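Ekdale Community Garden – Walk-Through Safety Checklist
Date: 8/18/20
Checked by: Eduardo Veloso
Plots open: 41

Gates and paths

Main gate latch – OK. Closes on its own again, and what a pleasure that is after the spring we had.
Side gate – OK. Hinge oiled.
Gravel path, north side – NEEDS WORK. Low spot by the Falcão plot holds water after rain. Two barrows of gravel should do it.
Trip hazards – one hose left across the main path. Coiled it and hung it up.

Water

Meter reading – 3,522. Written in the shed book too.
Taps 1 to 4 – OK, no drips!
Tap 5 – NEEDS WORK. Handle spins before it catches. New washer and handle on the list.
Rain barrels – lids on, screens clean. Great job, whoever scrubbed the one by the beans.

Tool shed

Padlock – OK, combination changed.
Long tools hung heads down – OK. Best I have ever seen that wall look.
Loppers – blade guard missing on one pair. Tagged, please don't use.
First aid kit – restocked with bandages and tweezers. Eyewash is good until October.
Fire extinguisher – needle in the green, pin in place.

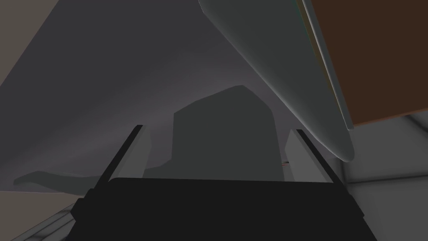 Wheelbarrows – three OK, one soft tire. The pump is on the second shelf if anybody gets to it before I do.
Fuel can – cap tight, stored away from the door.

Beds and compost

Raised bed corners – screws backing out on plot 12. Fixed on the spot.
Bean trellis – solid. I leaned on it hard and it didn't budge, and the beans are at the very top already!
Compost bays – bay 2 is steaming nicely – turn it with a fork and wear gloves. No meat or dairy found.
Wasps – small nest under the bench by plot 30. Taped off. Keep kids clear until it's gone.

Still open: path gravel, tap 5, lopper guard, soft tire, wasp nest.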